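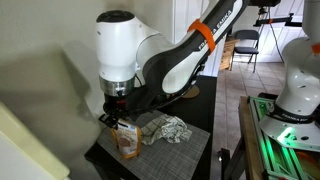 Stock parallel hand vs. Prando linkage gripper: is anyone seeing a real difference?

Board: End Effectors and Tooling
Started by flangeface, September 14, 2020

flangeface
Posts: 390

I've been putting off writing this up because I know how these threads go. We have two Frankas on the bench and we've been trying grippers on kitchen stuff: pouches, towels, bowls, mugs, the junk you find in a sink. Someone upstairs read the Prando brochure and now wants every arm switched to it.

My problem is the claim that it "handles unstructured household items with no tuning." I don't believe it. Every gripper I've ever been sold handled everything until it got to my table. Before I sign off on a second one I'd like to hear from people who have run one for longer than a demo.

What I have so far is 20 tries per item, same height, same speed, no force control tricks. On the stand-up pouch, pinching at the crimped top, the two came out even. On the towel the Prando was ahead by a little, and I wouldn't bet lunch on it.

torque_me_not
Posts: 1,796

20 tries tells you nothing. I could get that spread by changing who sets the pouch back down.

What pads are you running? If one set is newer than the other you're comparing rubber.

flangeface

Same pad stock, both cut from one sheet. And yes, I know 20 is thin. The brochure doesn't give any number at all, so I'm ahead of them.

dokbridge_dan
Posts: 17

We have had a Prando at the Dokbridge shop for a while and I'll stick up for it. The linkage fingers get into clutter where a fat parallel jaw just bulldozes everything. Try it in a bowl with several things touching. Wrist camera looking down the fingers, pick the thin item first. That's where it earns the money.

flangeface

OK, clutter in a bowl, wrist cam view. Shallow wooden bowl, with a green scrub brush and a flat cardboard package on edge next to it, plus a few other things packed in behind.

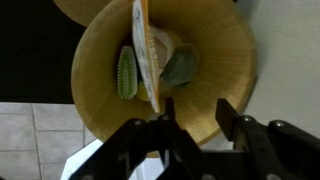
Page 2 of 4

torque_me_not

Look at how much of that view is gripper. It runs nearly the whole width along the bottom and it's covering part of the bowl rim. How is your detector supposed to find anything low in the bowl when the hardware is parked on top of it?

Also, that package is standing up on its edge with the narrow finger pointing right at the bottom of it. That's about the friendliest thing you could offer a pinch grip. Lay it flat and try again.

dokbridge_dan

Everybody's wrist cam sees the fingers. You mask them out and move on.

torque_me_not

You mask them out and then you have no pixels there. Masking isn't seeing. I'd want an outside camera before I trusted any of this, and once you've bought the outside camera the "works from the wrist alone" line in the brochure is gone.

weldnut
Posts: not shown

Lurker here, from Brurthorpe. We went through the same thing with a controller vendor and ended up paying Ó Riain to do the integration because the "no tuning" part needed a lot of tuning. Ask Prando what close speed and force they used in the video. We asked and got a PDF with the same pictures in it.

Not saying it's a bad gripper. I'd just get the settings in writing.

flangeface

That's useful, thanks. I'll ask.

Dan, on the bowl test: the first few picks on the package were fine. Then I laid it flat like torque said and both grippers got worse by the same amount, which is sort of my whole complaint. The item's pose matters more than whose name is on the invoice. The brush was no trouble for either one.

Deep containers are the other one I care about. In a shallow bowl you can come in from the side if you have to. With a tall wall you're going straight down and the body of the gripper has to clear the rim while the fingers open. I've been using the big striped ceramic bowl for that, with one clear item in it, because clear plastic is where the depth camera falls apart.

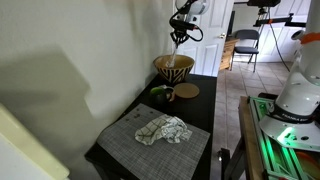 Straight-down approaches only, no tilting, and I stop the run if the fingers touch the wall. I was strict about that and it cost both grippers a lot of tries. If you let the fingers brush the ceramic the scores jump, and I suspect that's how the brochure got its nice video. I also taught the height by hand for this one, so don't read it as a vision result.

dokbridge_dan

Touching the wall is how people pick things out of bowls too. You're grading it on a rule no customer has.

flangeface

The customer has ceramic bowls, Dan.

torque_me_not

I'm with flangeface on the wall contact, but teaching the height by hand throws out the hard half of the problem. Run it again with the camera deciding and I think you'll find both of them are bad at it.

weldnut

Could you do the towel again with it bunched up different ways? That's the only place you've reported a gap, and a crumpled towel gives you a fold to grab almost anywhere.

flangeface

Yes to both. Towel with a re-toss between every try, then clear item with camera height. It'll be October before I get the bench back. I've told upstairs we're keeping the stock hand on one arm until then, and they weren't thrilled.

dokbridge_dan

Send me your finger opening width before you start. I still think you're running it too wide in the deep bowl.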